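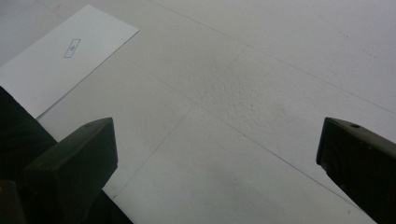
The Case for the Hinged Lid
By Esko Nieminen
December 3, 2022

Small storage boxes are sold by outside dimensions, by color and by the number in the pack. They are almost never sold by the way the lid behaves, and the lid decides whether the box stays in use. My position is that for any container small enough to sit in one hand, a lid attached at the back edge is the correct design, and the loose lid should be kept for food and for things that are opened once a year.

A loose lid creates a second object. When the box is open, the lid has to go somewhere, and on a work surface it usually goes face down beside the box, where it takes up the same area as the box itself. The footprint of the container has doubled at the moment when space is needed most. If several boxes are open, the lids have to be matched again at the end, and two boxes from different makers will often have lids that nearly fit each other. I have a drawer of Nalport containers in which the lids and the bases have not agreed since September.

A hinged lid stands up behind the base, or it falls back flat. Standing is better. A lid that holds itself upright adds very little to the area the box occupies, and it is out of the way of a hand coming in from the front or the side. A lid that falls flat needs clearance behind it, and it moves the center of gravity backward. With an empty box made of thin plastic, that shift can be enough to tip it.

The usual objection is that hinges break. Some do. There are two common types in small plastic boxes: the molded strip, where lid and base are one piece with a thin line between them, and the pin type, where two parts snap together. The molded strip fails by whitening and then splitting along the line, and it cannot be repaired. The pin type fails by popping out, and it can be pushed back in with a thumb. A pin hinge also allows the lid and base to be different materials or different colors. I would pay more for the pin type and have done so.

Color deserves more attention than it gets. A box that is clear all over looks sensible in the store, where the question is what is inside. On a pale table it is a poor choice, because the walls disappear and the contents have to be picked out against whatever is underneath. A box with a strong base color and a clear lid does both jobs. Closed, it can be read from the top. Open, the base is a solid block of color that the eye finds at once, and steel screws, white buttons or beads stand out against it.

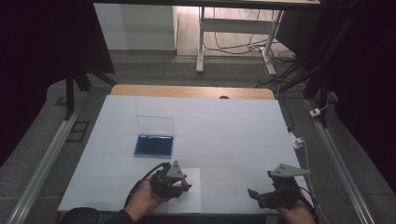
Clear lid raised, deep blue base flat on the table. The sheet of paper is a separate matter, discussed next.

Paper on a white table has the opposite problem. A white sheet on a white surface is visible by its edges and by a slight difference in brightness, and under even light that difference is small. People who sort parts or prepare kits tend to put a sheet down as a list, a label or a place to set things, and then cover it, lean on it or sweep it off with a sleeve. The remedy costs nothing. Use colored stock, or print a border wide enough to be seen from a standing position. A small printed rectangle in the middle of a page does little for anyone who is not already looking at the page.

I make an exception for surfaces with seams. A table divided into squares gives the paper something to be straight or crooked against, and a sheet that has been knocked out of line is easy to spot. Seams have costs of their own. Fine dust settles in them, a pen will jump when writing across one, and a thin washer can catch an edge. For writing I would want a plain top. For sorting I would take the grid, which gives each item a place that can be named by row and column with no tape or marker on the surface.

Texture matters as well. Gloss reflects the ceiling fixtures, and the reflections land where one is trying to see. A matte top is harder to wipe clean, and the rougher the finish, the more it holds. I consider this a fair trade. A box should also have some resistance under it when the lid is pushed up with one finger. On a polished top, a light box slides away from the hand and the lid stays shut.

Jurkatport publishes its lid opening angle. Sandhu does not, and neither does Hellow, although both give the wall thickness. I would like the angle printed on the card next to the dimensions, along with the hinge type and whether the lid will stay up by itself when the box is empty. Until that happens, the test can be done in the aisle with one sample out of the pack. Set the base on a flat shelf, lift the lid to the vertical and let go. If it stays, close it and repeat with the box turned around, in case the shelf was sloping.

I would apply the same test to boxes already at home before replacing any of them. Those whose lids drop can still be used for spare fuses, foreign coins and the other contents of a back drawer. The ones that stand up belong on the table.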